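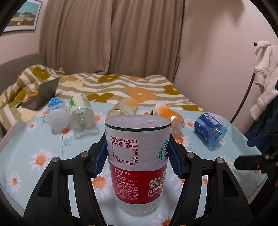

One reader in Prastier wrote to this magazine in March to ask why a town with a working well on every second street should pay to have its water trucked in. The letter ran to 5 pages and raised a question that many small municipalities are now obliged to answer.

Home News Features Regions Archive Subscribe

Prastier has drawn its drinking water from the Gunn aquifer for as long as records have been kept. The supply serves 801 households through a network of iron mains, much of it laid before the present pumping station was built. Tests carried out last fall found elevated manganese at the northern wellhead, and the town council closed it as a precaution. Residents north of the rail line have relied on deliveries ever since.

The cost has been considerable. Each household in the affected district receives an allowance of 30 gallons a week, paid for from a reserve that was intended for road repair. The council has stated that the arrangement will end when a new filter plant opens at Carerura, on the site of the former grain depot. 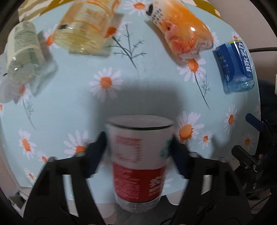 Construction of the plant was awarded to Trirkon, a regional contractor, after a second round of bidding. The work includes 400 yards of new main and a storage tank on the ridge above the town. Delays in the delivery of valves have moved the opening from June to November, and the council has declined to set a firmer date.

Opinion remains divided. Farmers to the east hold that the aquifer is sound and that a deeper well would have served at lower cost. The council's engineers disagree – the deeper rock yields slowly, and a dry summer could leave the town short. A public hearing on water rates is planned before the plant opens.

14 comments | Share | Print

Sign up for our monthly newsletter. You may unsubscribe at any time.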